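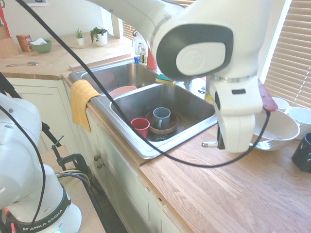 Notebook 2, p. 21

May, morning session. Present: N. Hodžić (recording), Kiều Ông, Obadia Mwakyusa. Tài Mạc joined after the cable work.

Purpose of session: continue the sink-to-counter build in the Jirmont kitchen. The task remains as agreed on the previous page. The arm is to take one item at a time from the right basin and place it on the counter to the right of the sink, without touching the faucet or the partition between the basins.

Layout. Mug in the wooden bowl, right basin, handle to the left. Red cup immediately left of the bowl. Pink plate propped at the divider. The mixing bowl with the fork stays on the right side of the counter and is treated as an obstacle for the present. The yellow towel remains over the front rim of the sink; Kiều has asked that it be kept there for all runs so that entries can be compared.

Cable routing. The long black cable still loops across the sink and returns along the right side of the gripper. The loop is larger than it needs to be. Obadia measured the slack with the arm at full reach over the left basin and considers that it may be shortened by 7 cm. Not yet done. Any change to the routing is to be entered here before the arm is powered, with initials.

Runs. 21 attempts on the mug, starting from the hover position over the counter. Failures were of two kinds:

— Fingers closed on the rim of the wooden bowl as well as the mug, and both lifted together. The run was stopped by hand each time.
— Approach too far to the right, with the mug turning in the bowl before the fingers closed.

The second kind became less frequent after Tài corrected the offset in the approach file. The first kind did not change. It is recommended that the descent be made from the handle side and that the closing width be reduced. Kiều does not agree about the width and would prefer to change the approach alone, one variable at a time. Her view was adopted.

Red cup: 2 attempts only, both completed. These should not be quoted as a result.

Logging. The Drovesent recorder stopped at sample 2,910 during the last mug run and had to be restarted. The same fault was entered under Châu Cù's initials earlier this month. Châu to be asked whether the replacement memory card from Iritz has been fitted or is still in the drawer.

Outstanding
Shorten cable loop (O.M.)
New approach from handle side, width unchanged (T.M.)
Recorder fault (C.C.)
Pink plate: no attempts until the mug runs are repeated

Workspace left powered down, stop button pressed in, key returned to the Ngô cabinet. N.H.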